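差出人: Sihan Cai
宛先: 収集作業メーリングリスト
日付: 2024年2月11日
件名: Re: 本を仕切りスタンドに立てる課題、例の集め方について

Fergusさん、みなさん

Caiです。返信が遅くなりました。質問をもらった順に書きます。

Fergus Yule さんのメール:
> Limside側でも同じ課題の収集を始めたいと思っています。
> 先に確認したいのは次の点です。
>
> 1. 一回の例はどこから始めてどこで終えるのか。両手とも空の
> 状態を含めるのか。
> 2. 本は一冊ずつか、続けて何冊か入れてよいのか。
> 3. 失敗した回は捨てるのか。
> 4. 透明なスタンドのままでよいのか。こちらには不透明な
> 金属製のものしかありません。
>
> それと、Skoltstead側の集計で2181件とあるのは、
> 両手を別々に数えた値でしょうか。

1. 両手のグリッパーが空で、机の上で開いた状態から録り始めてください。終わりも同じで、本を離したあと両手を開いて止め、それから録画を切ります。前後の空の区間は学習時に長さをそろえて切るので、収集の段階では多少長くてもかまいません。短いほうが困ります。10月分には本をつかんだところから始まっている例が53件あり、Xiaoqingさんと相談して、つかみ動作の学習からは外しました。配置の学習には使っています。

2. 一冊ずつです。続けて入れると、二冊目以降は仕切りの中に本がある状態から始まることになり、ラベルの付け方が変わります。複数冊の課題は別に立てる予定で、手順書はまだありません。

3. 捨てないでください。本が滑った、仕切りに当たった、持ち直した、のいずれも残します。課題名の後ろに印を付けるだけで十分です。ただし、途中で作業者が素手で本に触れた回は無効にしています。現在、無効扱いは295件です。ほとんどは、倒れた本を反射的に手で押さえたものでした。録っている本人はあまり気づかないので、再生時に手首側の映像で見たほうが早いです。

4. こちらではしばらく透明のまま続けます。手首側のカメラでは透明な板の縁が光の反射でしか見えない場面が多く、学習したモデルが仕切りの位置を間違える原因の一つと見ています。難しいほうを先に集めておきたい、というのがRutilioさんの意見で、私も同意しています。Limside側は手持ちの金属製で始めてください。条件の欄に材質を書いてあれば、あとで分けられます。混ぜた結果は4月に比べるつもりです。

集計の2181件は両手で一件です。左右の手首カメラと頭部カメラの三本がそろって一件と数えています。一本でも欠けていたら数に入りません。

机まわりの見え方がわからないとのことだったので、頭部カメラから一枚、手首側から三枚付けます。

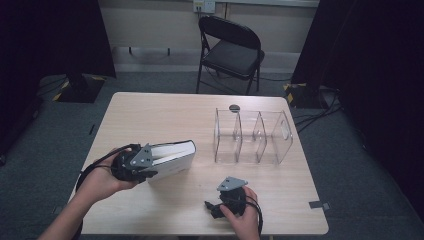
頭部カメラ。左のグリッパーで本の背の側を挟んでいる。
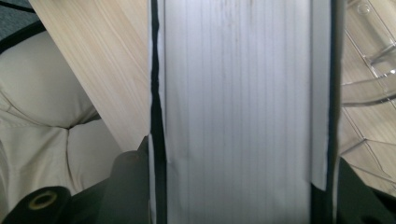 手首側、本を挟んでいるところ。

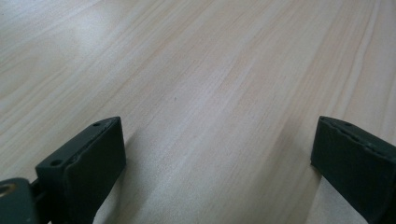
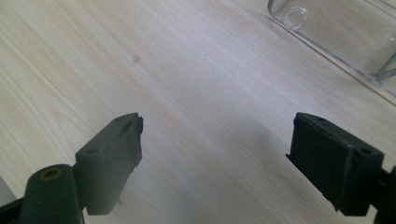
手首側、上の一枚とも何もつかんでいない。

次に持ち方ですが、手順書の第二版では「背を上から持つ」とだけ書いてあり、人によって解釈が分かれていました。Suhaさんが書き直した第三版では、背の側を挟む、挟む位置は本の長さの中央より手前、としています。厚い本で開口側を挟むとページがたわみ、離すときに本が傾きます。薄い本ならどちらでも入りますが、例が二通りに割れるのは避けたいので、薄い本でも背の側でお願いします。

空いているほうの手は、本が仕切りの上に来るまでスタンドに触れないでください。スタンドが動きそうなときは押さえてかまいません。その場合は「両手」の欄に印を付けます。押さえる例は今のところ数が少なく、Fangで前に集めた分にもほとんど含まれていません。

スタンドの置き場所は一回ごとに変えてください。向きも少し変えます。私は机の左右と奥行きを四つの区画に分け、順に回しています。同じ区画に続けて置くと、検証で別の場所に置いたときに成績が目に見えて落ちます。本の最初の位置は区画にこだわらず、頭部カメラに全体が入っていれば十分です。

速度については、速く動かす必要はありません。仕切りの手前でいったん止まる癖のある人がいて、モデルもそこで止まるようになります。止まるならまったく止まらない人と同じくらいの件数がほしいのですが、今は偏っています。Limside側の作業者には何も言わずに、まず普段の動きで録ってもらえると助かります。

ケーブルは前腕に沿わせてから、手首の内側に余裕を残してください。余裕がないと本を立てるために手首を返したところで引っ張られ、動きが途中で遅くなります。映像ではわかりにくく、位置の記録を見ると段になって出ています。

ファイルの置き場所はJandormontの共有領域の下、課題名のフォルダです。容量が足りなくなったらXiaoqingさんに連絡してください。アップロードの前に左右のカメラの取り違えだけは確認をお願いします。先週、左右が入れ替わった分が一組ありました。

第三版の手順書は明日中に同じ場所に置きます。本の一覧もそこに入れますが、同じ本をそろえる必要はありません。厚さと表紙の硬さを書いてもらえれば足ります。

Sihan Cai
Skoltstead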